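Silk weaving to return to Devberg mill after public appeal

The old ribbon mill at Devberg is to have silk on its looms again this July, and anyone who has peered through its dusty windows over the years and wondered what on earth was left inside will be very glad to hear it.

The Honer Silk Trust, which took on the lease last winter, says it has now raised enough to put two of the narrow looms back into working order and to buy in the first batch of raw thread. There were 924 separate gifts, a good many of them from families whose grandmothers wound bobbins in the long room upstairs, and the Trust says it is still writing its thank-you letters (please be patient if yours hasn't come!). 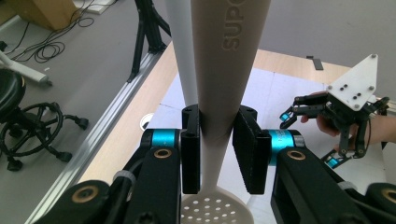
Doolan wrote to us to say that the money was well spent, but that the mill ought to dye its own thread as well, as it did in the old days, when the stream behind the yard ran a different colour from one morning to the next.

The Trust is fond of that idea too, though it would rather walk before it runs. For now the thread will come ready dyed in madder red, a soft gold and the deep blue that Devberg ribbon was once known for, and the first 50 metres will be set aside for the town's own use, on hats, prize rosettes and the bandstand.

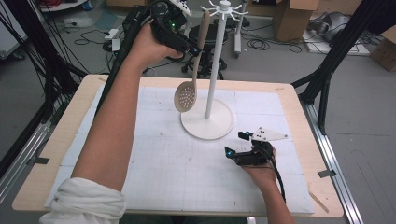

A slotted spoon raised beside the utensil stand.

After that the ribbon will go on sale by the metre in the mill shop, along with a small run of 100 bookmarks woven to a pattern found in one of the old order books, a rather lovely twist of mulberry leaves that hasn't been made in living memory. The order books themselves hold more than 2,000 patterns, and visitors will be able to leaf through copies of them over a cup of tea.
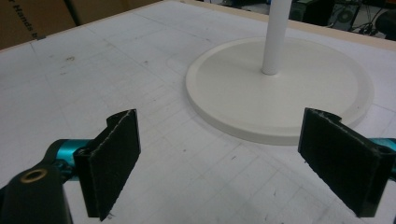 PRARORA, July – Over the hill, the museum at Prarora is lending the mill a warping frame and a box of shuttles for the opening season, and will put on its own little show of wedding silks to go with it. The mill opens at 10.30am and the museum at 11am, so it is quite possible to see both and still be home for tea. Entry to the mill is free, but do mind the stairs, which are steep.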